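Sorting small parts into open-top boxes

Start with a clear, dark work surface. White boxes show up well against it, and stray parts are easy to spot. Put the large container on the right and keep the small boxes to the left, 40 mm apart.

Stick one marker on each of two neighboring outer faces. Press from the center outward and keep the black border off the corners.
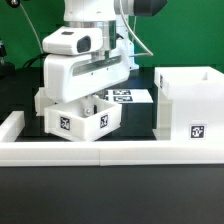

Fill each small box to no more than 200 g. Lift it straight up before tilting, then empty it over the large container in one slow motion. Weigh the container after every 3 boxes and stop at 700 g.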